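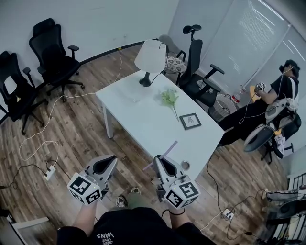
Which glaze batch goes forward to the May firing?
Batch 626, the Pusetti ash glaze, at two coats. The Herkik clay body is retained for all tiles. R. Layug has recorded the sieve residue in the Jadska ledger.

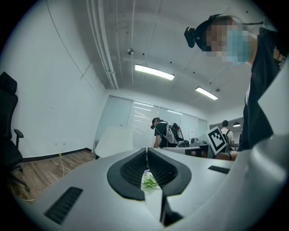

Page last modified: May, 4:10 p.m., by D. Dumlao
Six tiles were set aside for the slow cooling test. Soak time is to be about 2 hours. S. Medina to confirm cone placement before the kiln is closed. Crazing on the rim pieces remains unexplained.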